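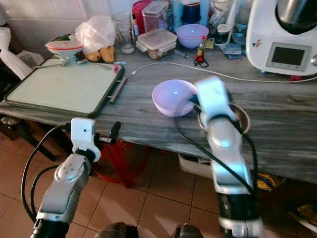
Work in this period went into keeping the two-arm kitchen cell at the Rullthorpe site in working order and cutting the time we lose to cable and gripper faults. The cell is set up at a household counter, and we kept it stocked the way a household would. The arms share the counter with a cutting board, bowls, stacked food containers and a countertop appliance, and there is a white cable running across the work surface to the right of the board. Each arm also has its own black cable. On the left arm it hangs in a loop beside the links, and that loop is the subject of much of this report.

Status against the plan

The plan agreed with Vusmont in August listed cable routing, gripper service, calibration and a written maintenance procedure. Cable routing and gripper service are finished. Calibration is finished for the right arm and partly finished for the left. The written procedure is in draft.

Cable routing

At the start of the period the cell stopped several times a week with a lost connection to the left gripper. We swapped the gripper electronics first and the fault came back the next day. The cause was a connector at the wrist that worked loose when the arm reached low and to the left. The cable had been tied down too tightly at the second joint, so every low reach pulled on the plug.

We removed that tie and let the cable run in a free loop. The plug now has a small clamp. The loop has to be long enough for a full reach and short enough to stay clear of things on the counter. We settled the length by running the arm through its slowest test program and adjusting between runs. The left gripper has not dropped its connection since. The loop did catch on a cupboard handle once, during a move we do not use in normal work, and we have blocked that move in software.

The right arm was rerouted the same way although it had not shown the fault.

Grippers

Both grippers were taken off, cleaned and refitted. Starch and dried food had built up in the finger slides. The right one was worse, and it closed unevenly until the slide was washed out. We changed the finger pads on both sides. The supplier, Vasilakis, sent the wrong hardness of pad in the first shipment, which cost us two weeks. The replacements fit and we have 10 spare pairs on the shelf.

Gripping thin bowl rims is still the weakest part of the cell. New pads help, but a metal bowl can turn in the fingers if it is picked up off center. We do not think this is a maintenance problem and have passed it to the software side.

Calibration

The right arm holds its calibration between checks. The left arm drifts slightly after a long session. We retightened the base bolts, and two of them took more than a quarter turn. The drift got smaller but did not go away. The next thing to look at is the shoulder joint, and that means taking the arm off its mount. We would like to do this while the cell is down for the move to Rulodholm so that we lose no extra running time.

Daily care

The operators now do a short check before power-on: plugs seated, cable loops free, pads clean, emergency stop tested. It takes less than 20 minutes including the wipe-down. Results go on a paper sheet kept with the cell. Sheets were missing for several days early in the period and the record is complete after that.

The floor under the counter is tile and gets slippery when water is spilled. Spills are wiped up before anyone steps in to reach the arms.

Spending

Parts came in under budget, mostly because the gripper electronics were covered by warranty. Labor ran over by a small amount on account of the time spent tracing the connector fault. We are not asking for a change to the total.

Next period

Take down and inspect the left shoulder joint.
Finish left arm calibration and repeat the check after a long session.
Complete the maintenance procedure and have an operator from outside the team follow it.
Order a second set of wrist cables.
Confirm the date of the move.

The move date is needed by 18th November to book the lift truck.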